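Tươi Đoàn
Oct 14, 2019

Okay, a few of you asked how things are going at Nencombe now that we have arms on the benches next to us, and I've been putting off answering because I can never say anything short. So it's a thread. Get a cup of something.

For anyone new, I do small assembly at the Prutport shop, mostly switch boxes and breaker housings, and I've been at it long enough that my thumbs know the job better than I do. Last February they told us the arms were coming, and I went home and cried a little in the car, I'll admit that.

What I pictured was walking in one morning to a line of machines and a box with my mug in it. What we got was a table, one white arm, and a very tired young woman from Aguiar who wanted to know how I pick up a ring nut. I had no answer! I've picked up so many ring nuts!

So a lot of my job since then has been explaining my own hands. Which finger goes first, how hard I squeeze, when I give up and turn the part around. My sister thinks it's a funny way to earn a living (she's right) but I've come to like it.

The order that woke everyone up was the Plirumness one. 1490 units, and the arm did the sorting into trays while we did the wiring. My wrists didn't ache that week. I kept waiting for it and it didn't come.

I don't want to make it all sound rosy, though. The evening shift lost 2 spots. They were moved to packing, same pay, and one of them likes it fine and the other misses the bench and says so every lunch. I would miss it too. I bring her the good cookies.

And the pace is different. When the arm stops, you stop, and then you're standing there with your hands out like somebody's about to give you a baby. We asked for chairs. We got the chairs! Small thing, but we asked together and I was proud of us.

What I'd tell anybody whose shop is about to do this: ask early who gets trained and whether it's on the clock. Ours wasn't at first, and now it is. I wrote that question on the back of a pay envelope so I wouldn't lose my nerve in the meeting.

Now I get two mornings a week at the practice table, setting parts out and watching the gripper go after them. Rings and switches on one side, toy bricks on the other, and I'm fonder of the bricks than a grown woman should be. My grandson is extremely jealous and wants to know if they're hiring.

Anyway, back on shift in the morning. Ask me things, I'll answer on my break. And here's the bench, blue bin and all.

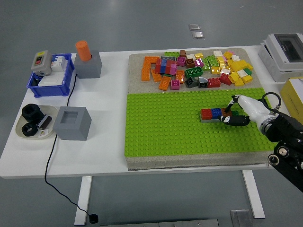 Page last changed: Oct 14, 2019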